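The man from Durkham wanted 182 dollars for a bottle of water. Holy water, he said, out of the spring at Drarneleck. Huguette Lecomte had drunk from that spring for 67 years – and her knees were still bad.

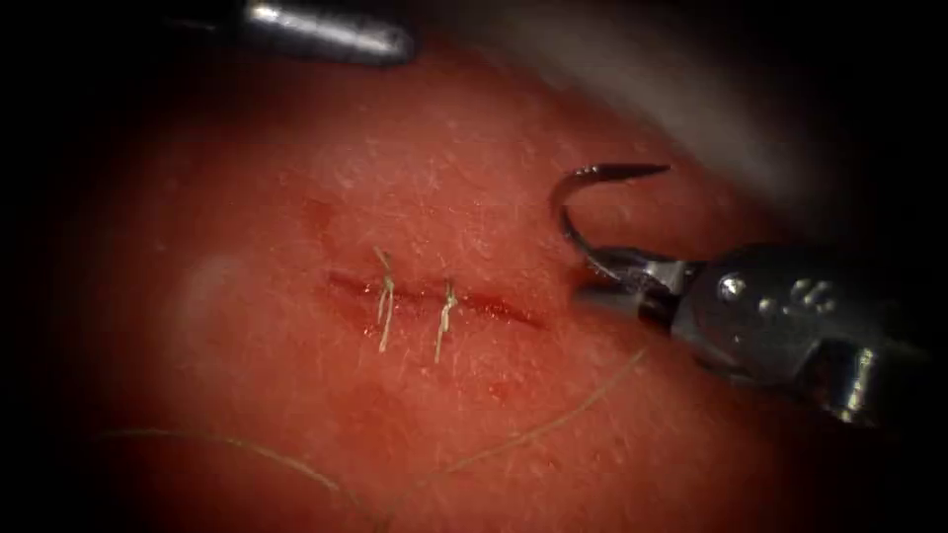
Who had it cured, then? A cousin of his in Boyer, whose name he couldn't quite bring to mind.

She sniffed the cork. It smelled like the tap at the bus station.

"I could do it for 40," he said.

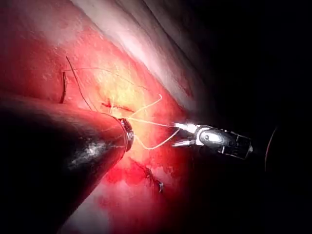
She told him she'd think it over in May, and went back in to her soup. He left the bottle on the step. By evening the cat had knocked it over.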